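# Barnberg Community Workshop – Robot Arm Build: Frequently Asked Questions

Updated 23rd November

These answers apply to members taking part in the shared robot arm build, known in the workshop bookings as Oltus. Enquiries not covered on this page should be directed to the build coordinator, Blandine Renaud, through the members' desk.

## Participation

### Who may join the build?

Any current member who has completed the general workshop induction may join. No background in programming or electronics is required. Members under 18 must be accompanied by a parent or guardian whenever the arm is powered.

### What does it cost?

The materials levy is $56 per member for the full term of the build. The levy covers filament, fasteners and wiring. It does not cover personal tools, or parts a member orders for their own arm at home.

### When are sessions held?

Sessions are listed in the booking calendar, which is released at the start of each month. The next intake of new participants is in February. Members already enrolled do not need to apply again.

## The work area

### May the table be rearranged between sessions?

The table and the arm's mounting must remain as they are. Positions taught to the arm are stored relative to the table, and moving either one means that every position must be taught again. The working surface placed on the table may be removed by a session leader, provided it is returned to the same marks.
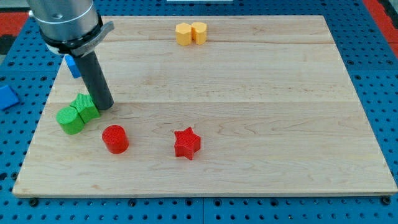
Work at present is directed to picking and sorting small printed blocks by colour and shape. Members write a short routine, test it at reduced speed and record the result in the build log. A pale wooden board laid over the blue pegboard serves as the working surface, and stars and cylinders are among the shapes in use, so a routine that sorts by colour alone will place a green star and a green cylinder together. Both approaches are accepted, but the log entry should state which one was intended.

### What should be done with a block that is off the board?

Press pause, wait for the arm to stop, and return the block by hand. Routines should not be written to reach past the board until the session leader has approved the extended range.

### May members print their own blocks?

Yes. The print files are held in the shared folder under the name Kowalczyk. Blocks should be printed at the original scale and in a single solid colour. The folder currently holds 37 files, including several earlier versions that have been kept for reference – please check the revision note before printing.

## Safety

### What are the rules while the arm is powered?

- Two members must be present, one of whom holds the stop button.
- Hands stay clear of the board until the arm has been paused.
- Long hair is tied back and lanyards are removed.
- New routines are run at reduced speed first.

### Who should be told if the arm strikes something?

Stop the arm and inform the session leader before it is moved again, even if no damage can be seen. An entry must be made in the incident book on the same day.

## Building at home

### Can the arm be built at home?

The drawings and parts list may be used by any member for a home build. The parts list runs to 349 items, most of them screws and washers, and members should allow around 2 months for printing and assembly. The workshop cannot inspect or certify wiring done at home.

### Where can spare parts be collected?

Spare parts ordered through the workshop are held at the Asaddale storeroom. Please bring your membership card and the order number. Parts not collected within the storage period shown on the order will be returned to general stock.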